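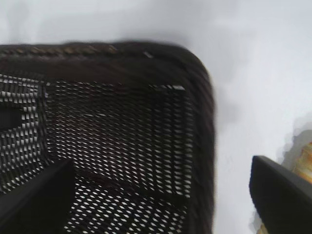
Last edited 29/05/2024. If your copy of `baskets.csv` has fewer than 2506 rows, it's the old one, and the old one thinks a muffin tray is a basket.

# stivotley-bread-baskets

Records for every bread basket that goes in or out of the Stivotley dining rooms: what it is, where it lives, what was served in it, and what shape it was in when it came back. One row is one inspection. A basket gets inspected when it's issued, when it's returned, and whenever someone complains about crumbs.

The crumbs are the reason there is a table at all. A woven floor with openings in it is a fine thing for letting bread breathe and an even finer thing for letting bread leave. We had years of strong opinions on liners and no records, so now we have both.

## Files

- `baskets.csv` – inspections, 2506 rows
- `stock.csv` – one row per basket, 259 rows
- `liners.csv` – cloth and paper liners, matched to baskets by `fit_code`
- `notes/` – free text, spelling as received 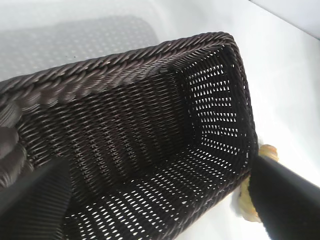

**Maintained by: Table Service & Linens, Stivotley**

## Columns people ask about

`shape` is `rect`, `round` or `oval`. Rectangular baskets with rounded corners are `rect`. There was a long thread proposing `rect_rounded`, and it has been closed twice.

`rim` is `braided`, `wrapped`, `plain` or `none`. Braided means the strands twist over one another like rope all the way around the opening. Run a thumb along the top before you decide. A braided rim hides broken strands very well, usually until it meets a tablecloth.

`weave_floor` and `weave_wall` are separate fields because the two don't behave alike. On the dark brown rectangular type, the floor has many more openings than the long side wall, so please don't fill in one and copy it to the other. We can tell when you've done this. The values agree with each other far too nicely.

`material` is whatever the supplier's invoice says. If there's no invoice, enter `unknown`. Plenty of what we own looks like rattan, and "rattan-like" is the furthest this field will go on looks alone.

`color` has nine allowed values, four of which are brown. Use `brown_dark` for anything you'd be tempted to call chocolate, espresso or nearly black. The person who added `mocha` has been spoken to, and the rows have been merged.

`crumb_score` runs from 0 to 5 and is taken from the tabletop after the basket is lifted. White tabletops give higher scores than oak ones, for the obvious reason. Use `table_color` to correct for it, or at least mention it when you send your chart around.

## How an inspection goes

1. Empty the basket and turn it over the bin. Tap the base, gently.
2. Look down into it on a light surface. Gaps show up well against white and hardly at all against the walnut sideboard.
3. Check the inside corners, where the long wall meets the short one. Seeds collect there and will outlive us.
4. Check the rim, then the outside.
5. Write the row before starting the next basket. Rows written from memory are marked `recall = 1` and are, on the whole, works of fiction.

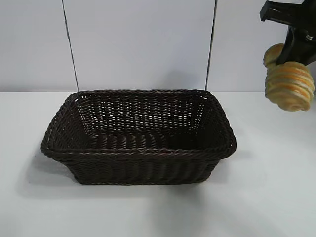
`Category: Tableware / Woven / Bread service`

## Known problems

- The October inspections used Grurider liners, which are cut for a deeper basket. `liner_fit` reads `poor` for nearly all of them. The baskets are innocent.
- Sloped sides make "width" ambiguous. We measure across the top opening. The Jaidee rows were measured across the base, which is smaller, and carry `measured_at = base`. Don't average the two.
- `contents` is a free field. It includes "bread", "rolls", "bread (rolls)", "toast??" and one "keys".
- Basket 32 appears twice under different shelves. Both rows are correct – it was moved at lunch.
- `capacity_g` stops at 400 because the first kitchen scale did. Treat 400 as "400 or more".

## Washing codes

`W1` is a dry brush, `W2` a damp cloth, `W3` a rinse and air dry upside down. There is no dishwasher code. Four rows have one anyway, and those baskets are listed as retired.

## Use and sharing

Internal use, plus the Zustine rooms, who borrow our baskets and sometimes return them. Corrections go in `notes/corrections.md` with the basket number first. Please leave the column order alone, as the shelf labels are printed from it.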